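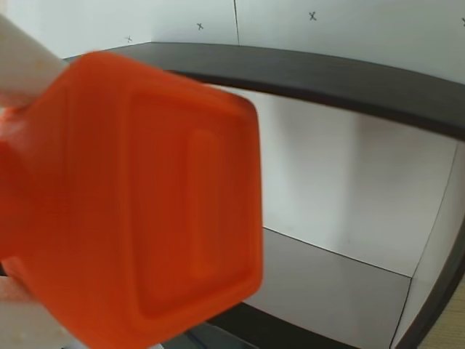
One customer wrote to us in February that her apple slices came out leathery at the front of the tray and still soft at the back, and would the Skekard do any better than the machine she had? We wrote back a very long letter (sorry about that!), and most of it has ended up on this page.

# Skekard Food Dehydrator, 8 trays

Item 3980 · sold and shipped by Jiltow

The short answer to her letter is yes, it dries more evenly. The fan sits at the back and blows straight across the trays, so every shelf gets its own stream of air. In the stacking kind, the air has to climb up through everything you've piled in, and the bottom layer always gets first pick. You'll still want to turn the trays front to back once, halfway through, especially with juicy things like tomatoes and ripe pears. We do it when we happen to be walking past with a cup of coffee, and that seems to be plenty.

We've sold the Skekard for several seasons now and used one in our own back kitchen the whole time, mostly for apples, a lot of mint, and one memorable batch of onions that we should have done on the porch. Please do your onions on the porch. Or in the garage, if the car won't mind.

## What you get

- Dehydrator body with rear fan and lift-off door
- 8 slide-out mesh trays
- 2 fine liners for herbs and small berries
- 1 solid sheet for fruit leather
- Crumb tray
- Booklet with drying times

## The particulars

| | |
|---|---|
| Depth, door on | 19 inches |
| Temperature | 95 to 160 °F, by dial |
| Timer | Up to 24 hours, shuts itself off |
| Trays | Top rack of the dishwasher is fine |
| Body | Wipe with a damp cloth, never rinse |
| Warranty | Two years |

Do measure your counter before ordering. The 19 inches doesn't include the space the fan needs behind it, and you should leave a good hand's width between the back of the machine and the wall. People with shallow counters often set theirs sideways, with the door facing the end of the counter, and that works very nicely as long as nothing is pushed up against the back.

## How loud is it?

It hums. You can talk over it and you can sleep one room away from it, but if your kitchen opens right onto the living room you'll know it's there during the quiet parts of a movie. We start ours after supper, set the timer, and open the door in the morning to a kitchen that smells like pie.

## A few things we've learned

Slice evenly. It matters more than the temperature, more than the ripeness, more than anything we could sell you. A quarter inch is good for apples and a little thinner for bananas. If some slices come out thick anyway, put them all together on one tray and give that tray extra time.

Herbs like the lowest setting and very little else. Mint and oregano are ready when the leaves crumble off the stem, and we usually check them sooner than the booklet says.

Let everything cool completely before it goes in a jar. Then leave the jar on the counter for a few days and give it a shake whenever you pass. If you see any fog on the inside of the glass, the fruit goes back in the machine for a couple of hours. We lost a beautiful batch of peaches by skipping this, and I still think about them.

Jerky is a subject of its own, and the meat has to be heated properly for safety. Please read that chapter of the booklet all the way through before you begin.

## Liners and spares

The fine liners wear out in time, mostly from scrubbing. Replacements come from Seol in packs of two, and they're the same ones that come in the box. The Stosa sheets are a touch heavier and we like them better for fruit leather, which peels away cleaner, though they do need trimming at one corner to clear the door. Ordinary kitchen scissors will do it.

We keep trays, doors, dials, and crumb trays on the shelf year round. The fan motor can be replaced too, but send the machine to us for that one.

## Ordering and shipping

Orders in by noon go out the same day, except in apple season, when we ask for a little patience. Shipping is free on orders over $70, so the dehydrator always ships free, and spare parts travel free if you tuck them into the same order. If the machine doesn't suit you, send it back within thirty days, even if you've used it. Just shake out the crumbs first, please, and put the trays back in their cardboard sleeves so they don't rattle around on the trip.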